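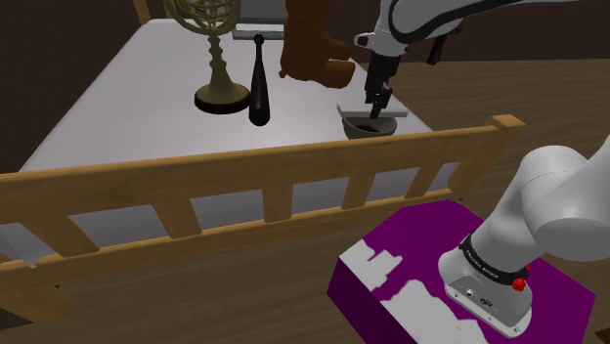 Author: Resau Household Advice Desk
Role: Visitor Programs and Home Guidance, Tudora Center

Tips from the Open Day: Preparing a Table for Shared Work

On 6 August 2020 the Tudora Center opened its demonstration hall to members of the public. The program was devoted to robot arms in the home and included simulated work on screen, prepared by Stumano, in which a gripper is lowered to a small bowl on a gray plate. A total of 122 visitors attended. Many asked what could be applied in an ordinary kitchen or workshop, with or without a machine. The advice given in reply is set out in this page.

Place the working item near the arm
The bowl stands near the right front edge of the table, on the same side as the base of the arm. A person working by hand will benefit from the same arrangement. Items in constant use should be kept within 25 cm of the working hand, and items used once or twice in a session may be moved farther back.

Put a flat plate under any filled bowl
A plate marks the place to which the bowl must return and catches small spills. It should be wider than the bowl on every side. Bowls holding stain, glaze or sauce should be filled no more than halfway.

Keep tall and narrow objects away from the route
The table in the demonstration also carries a brass armillary sphere, a dark club standing on end and a brown leather boot. Ornaments with slender stems are easily knocked by a sleeve. Before starting, pass an empty hand slowly along the path the work will take – at the height of the tallest container – and move whatever it meets.

Choose a pale surface for dark contents
Drips of a dark liquid show at once on a white top. Wipe them promptly with a damp cloth and dry the surface with a second one. Households with a dark table may lay down a plain white sheet or tray.

Lower straight down
Gripper fingers that point straight down enter a wide-mouthed bowl with little risk to the rim. The same applies to tongs, ladles and brushes. Visitors who practiced with kitchen tongs at the Brennan bench were asked to stop 2 cm above the bowl, check their position and then continue.

Allow clear floor
A railing or low gate beside a work table should leave room to step back with a full container in both hands. The Center recommends 40 inches where space permits – less than this is workable for seated tasks only.

Printed copies of these notes are available at the Tudora Center reception desk through the end of August. Questions on the Brennan bench exercises should be addressed in writing to the Household Advice Desk.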